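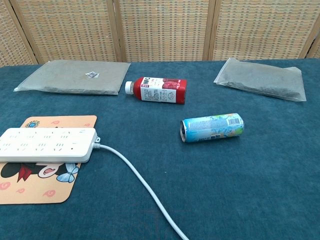

Unit 5: When the sorting line gets automated

Reading for this unit: the Corken case, first half. Bring your notes on job descriptions from Unit 4.

Background

Corken takes in mixed household returns and discards. Until last July, all sorting was done by hand at tables, 22 people to a shift. Drernora then installed two automated cells on the main belt. The cells handle common containers. Items they can't place with confidence go to a manual table.

What reaches the table

Bottles and cans lying on their sides, with the label or barcode turned partly away. Flat plastic pouches with gray powdery or granular contents. Electrical items with a cord attached, such as power strips. Flat printed goods such as mouse pads. A drink can is an easy item for a person, but it still comes through when the system gives it a low score.

What changed for the sorters

Before: each person handled every type of item and set their own pace.
After: eight people per shift work the tables. The rest moved to loading, cell cleaning, or the Wulden site.

Shirin Ghorbani, shift lead, kept a log for the first 100 shifts. Her main points:

1. The work got slower per item and more tiring. The easy items used to be a rest between the hard ones.
2. Sorters were asked to enter a reason code for each item. No time was added for this at first.
3. New hires learned the odd items first and had trouble with the basic categories when a cell was down.
4. Pay grades stayed the same for five months, although the table work now needed more judgment.

Terms

Exception: an item the system passes to a person.
Reason code: what the sorter enters to say why it was passed. Corken's list has 134 codes. Most sorters use a handful.
Fallback: running the line by hand during a stop.

For discussion

Who should decide when an item type moves from the table to the cell? Compare with the Suominen agreement, section 5, where sorters sign off on each change.

Written work: one page on point 3, due before Unit 6.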